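Ticket 1546
Project: Catacutan Lab, student bin-picking project (team Kamon)
Opened by: Wilfredo Bañez
Assigned to: Hamisi Rweyemamu
Category: Arm / cabling
Priority: Normal
Status: Open — waiting on retest

Summary
Arm stops with a collision fault when picking from the left side of the bin. Right side works.

Original report (Wilfredo)
We are running the pick routine for the July demo. Any target close to the left wall makes the arm stop partway down. The pendant shows a collision fault, we clear it, and it comes back on the next try at the same spot. Speed makes no difference. I dropped it to the lowest setting we are allowed to use and got the same stop. The gripper opens and closes fine when jogged by hand.

Software is Genby planner, build 464, unchanged from when it worked. Only the cable wrap was redone after the gripper swap.

Reply (Hamisi)
Two questions before I come down. Did you re-enter the tool weight after the swap? And is the wrist turning the long way to reach the left side? Please post the joint 4 and joint 6 values at the stop.

Reply (Wilfredo)
Tool weight was still the old gripper. Fixed it and reran. The fault now comes later in the move but it still comes. I don't have the joint values — the logger was off. Will turn it on.

Update (Hamisi)
Came by at 3:30 p.m. Jogged the arm over the bin by hand with the team. What we tried:

Bin position: checked against the taught corners. No shift. Clamps left as they were.

Planner floor height: was set 2 mm too low. Corrected and saved. Faults on the left side continued.

Cable slack: this is my main suspect. The loop at the wrist is wide, and the lines are held to the arm with tape and a tie farther back. If the wrist rotates toward the left wall, I think the loop pulls tight and the controller reads the load as contact. 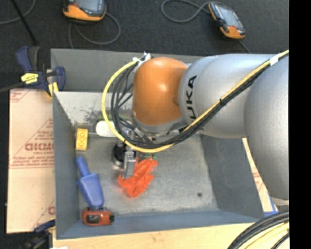
Wrist over the bin, cable loop at upper left of the orange housing. Gripper finger pointing down at the orange-red piece.

Next steps
1. Wilfredo: turn on the joint logger and repeat the left-side pick, soft items first.
2. Limit joint 6 in the Zekix config so the wrist takes the short way around. Do not edit the safety limits.
3. If it still faults, take the wrap off between the tie and the wrist and redo it with the arm at the far left pose. Power off and locked out before anyone touches the cables.

Reply (Wilfredo)
Logger is on. Joint 6 limit is in but not tested, the lab closed at 5. Will post the log here after the next session.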